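Home Archive About Odds & Ends Subscribe

We use cookies to remember you and to count visits. OK / Change settings

Will a machine ever put my shoes away?

31 Dec 2022

My sister gave me a label maker for the holidays, so naturally I've spent three days thinking about chores. I've labeled the spice jars, the fuse box and one drawer that just says CABLES (it's a lie, there are batteries in there too). And somewhere between the paprika and the cumin I got to wondering, again, why I'm still the one doing all this. Weren't we supposed to have robots by now?

I do own one, sort of. The vacuum is a little round thing I bought refurbished from Gusier, 268 dollars, and I love it way more than it deserves. It does the hallway beautifully! It does the kitchen okay. It can't do the bedroom at all unless I go in first and pick up every sock, every charger, every shoe, and by then I've done the hard part of cleaning the bedroom and could finish it with a broom in the time it takes the thing to find the door. My whole evening routine is now tidying up for the vacuum. My mother used to clean before the cleaning lady came and I thought she was nuts.

So the floor is more or less handled and the stuff on the floor isn't, and I keep coming back to that gap. A dishwasher is the same deal. Wonderful machine, washes everything, can't load itself. The dryer gets clothes dry and then there they sit in a lump until I fold them, or (let's be real) until I wear them straight out of the lump.

Back in November I had coffee with Lourenço Neves, whose family runs Neves, the shoe repair and resoling shop over in Jivthorpe. I went in to get my boots heeled and stayed nearly two hours because I asked him about machines. He's got plenty of them. Stitchers, sanders, a press that's older than he is. He told me they go through 543 pairs in a good month and the machines do all the muscle work, but every single shoe gets to every single machine in somebody's hand. Pick it up, turn it over, put it down facing the right way, next one. He figures that's half the day, just picking things up and putting them down.

I asked if he'd ever looked into getting an arm to do that bit. He had! A salesman came by with a brochure from an outfit called Wundumby and a price that made his dad go outside for a walk. The trouble, Lourenço said, is that no two shoes are alike. A boot stands up, a sandal flops, a sneaker rolls onto its side, and laces get into everything. Give him a thousand identical boxes and he'd sign tomorrow.

I went home and read up on it for longer than I'd like to admit, and he's not wrong. What gets me is how plain the practice tasks are. A shoe, a table, a mat to put it on. My nephew could do that at two, and he ate crayons.

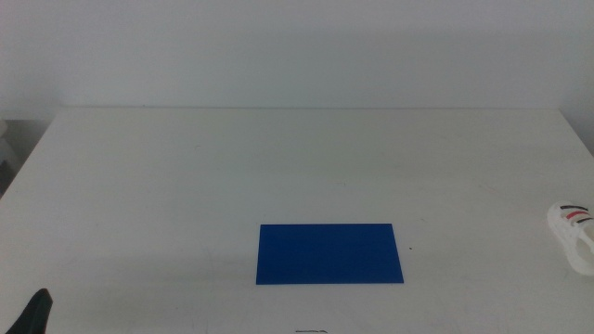 Then again, try spelling out how you do it. Where do you grab a sneaker? By the heel, I think, or I hook two fingers into the opening, or if I'm mad at it I grab the laces and swing. I don't decide. And I know how heavy it'll be before I lift it, and that it'll squash a bit, and I let go at the right moment without thinking about letting go. Somebody has to get all of that into a machine that starts out knowing nothing about shoes, and then do it again for mugs and towels and the lid of the peanut butter.

So my answer for 2022 is: not yet, not in my house. I'd guess a shop like Neves gets one before I do, for some dull job in the back with one kind of part. For me to pay real money it would have to clear the bedroom floor by itself with no prep from me, and I'd want it to cost less than my car. I'd even forgive it for mixing up the pairs.

Meanwhile I've put a basket by the bedroom door and labeled it SHOES. There are 4 in it, none of them matching. Happy new year, everybody!

Comments (3)

Tiago Sequeira
I pack orders in a warehouse and it's the same story. Conveyors everywhere, and then me at the end putting weird shaped things into boxes. Bags are the worst, anything soft really.

mopbucket80
Forget shoes, I want one that changes a duvet cover. I'd skip a vacation for that.

Dee in the valley
Which vacuum is it? Mine chokes on the fringe of the rug every single time.

Older posts Newer posts Back to top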